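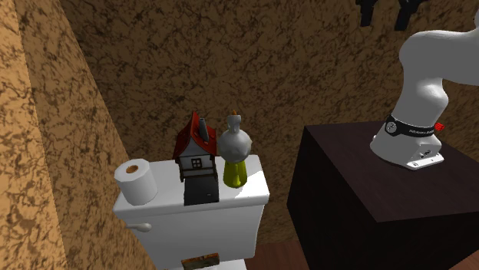

I have been reading the leaflet that came with a Bosimer, and I don't believe it. A Bosimer, if you haven't had one pushed through your door, is a rubbery pouch that you fill from the tap and hang inside the toilet cistern, where it takes up space so the cistern holds less water and each flush uses less. It costs £23. The leaflet says it fits "all lever cisterns", meaning the sort at the top of this page, with a flat lid everyone ends up using as a shelf for the spare roll and a small white handle on the left of the front. We have one of those at home in Delstead. So I am exactly the person they are after, and I would like to be talked into it, as our water bill went up again in April and I'm as keen as anyone to pay less of it.

The claim is in big letters on the front. "Cut your flushing by 31%." I read that several times and I still can't tell you what it means. Does it mean I will flush 31 per cent less often? I doubt a pouch can manage that. Presumably they mean the water used per flush, but 31 per cent of what? Our cistern has 9 litres marked on the inside, in raised letters just above the waterline. Newer ones hold a good deal less. The pouch is the same size whatever you hang it in, so it can't possibly save the same share of every tank in the country. If it takes 31 per cent off a big old cistern, then it takes off more than that from a small one, and at some point you're trying to flush with a cupful.

There is a little star after the 31, and I did go looking for the other star. It's on the back under the cleaning instructions. "Based on typical household use." That's all. Typical of whom? A family of five in a house with one loo is a different thing altogether from my neighbour, who lives alone and is out at work all day.

What bothers me more is the second flush. Anyone who grew up in the seventies or eighties remembers the brick. My dad had one in the cistern at our old house, a proper house brick, and he was very proud of it. It did save water on every flush, I'm sure. It also meant that about half the time you stood there waiting for the thing to fill so you could do it again, and my mother used to call up the stairs to ask what on earth was going on. The brick came out in the end because bits of it were coming off and getting under the valve, so the cistern trickled day and night for goodness knows how long. I'd love to know what that did to dad's savings. He never brought it up.

A Bosimer won't crumble, I'll give them that. But the leaflet doesn't say one word about flushing twice. An older pan was made to be cleared by a full tank. Take away nearly a third of the water and it may still do the job, or it may not, and if it doesn't then you've used more than you would have in the first place. This seems to me the only question worth asking about the product and they've left it out in favour of a drawing of a smiling drop.

I rang Deividas Mets, the plumber who did our boiler pipes. He was eating his lunch but was nice about it. His view was that most people who worry about how much they flush have a leak they haven't noticed. The rubber washer at the bottom goes hard, or the float sits too high and water slips down the overflow straight into the pan, and because it's silent it carries on for months. He told me to put some food colouring in the cistern last thing at night and look in the pan in the morning before anybody used it. If the water in the pan has changed colour, you've got a leak.

I did that. I used green, as it was all we had, left over from a birthday cake. In the morning the pan was green. Only faintly, and I called my wife in for a second opinion, and she said it was green and could she please have the bathroom.

So I've been sitting here weighing up a £23 pouch while the cistern drips away by itself all night. The new washer was in a pack of odds and ends from the hardware shop and it took me most of a morning to fit, mainly because the stop tap under the sink hadn't been turned in years and didn't want to be. I did the colouring again the next night and the pan stayed clear. Whether that will show up on the bill I couldn't say. I'm wary of anybody who tells you what you'll save, so I'm not going to start doing it myself.

I should be fair and mention that some people swear by these things. There's a woman on the Sarkness village page who says hers paid for itself in 13 weeks. I don't say she's making it up. But when I asked whether she'd changed anything else she said they'd also had a new shower put in and their eldest had gone off to college, and if you ask me it's the eldest. I have teenage nephews. I have seen what they can do to a tank of hot water.

The other thing I've been offered, now that I've made the mistake of looking all this up on the computer, is a whole new toilet. The Sanna range has two buttons on top, one for a big flush and one for a small one, and it's supposed to make the pouch and the brick and everything else look silly. Maybe so. I've used toilets with two buttons at work for years and I could not tell you which is which. One's bigger than the other, but does the big button mean the big flush, or is it big because it's the one they want you to press? I've watched grown adults give up and push both. Deividas says the valves in them leak too, and when they do they leak faster than the old sort, though he does sell the old sort, so make of that what you will.

For now the Bosimer leaflet is on the fridge with the star circled in biro. I've written to the address on the back asking what size of cistern they tested, what sort of pan was under it, and how many times people had to go back and flush again. I also asked who they mean by typical. If they write back I'll put the answer up here in full, and if the answer is any good I'll buy one and hang it in the tank and read the meter before and after. The meter's out in the pavement under a lid that needs a screwdriver and a fair bit of swearing, so they had better make it a good answer.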